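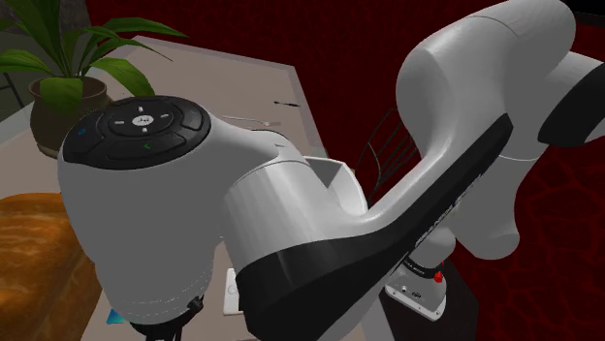
Gernine, inside and out

Posted Mar 31, 2024

So this page is about how we set up and look after our arm, which we named Gernine (long story, involves a label maker). I keep getting emails asking what the upkeep is like, so I finally put it all in one place!

The wrist pad. I use the buttons on top of the wrist for nearly all my hand guiding now, and the check mark is the one I press most. Wipe it with a dry cloth - no sprays, please, I learned that in December and spent an evening with the manual.

The cable. There's a short black one running along the underside of the gripper. Bence Erdős taught me to swing the wrist to both ends of its travel before every new program and watch whether it pulls. Takes a minute, saves a cable.

The base. Connectors get a gentle push to check they're seated, then I go over the mounting bolts. We do this every 80 hours of running, and I write it in the green notebook.

The model. I try every new pose in the simulated room first, the one with the red wall and the potted plant. The real bench at Testow is a lot messier! Program 48 is the table-clearing one, fork included, and I'm still fussing with its approach angle. Gripper pads next, once the Rautiainen parcel gets in.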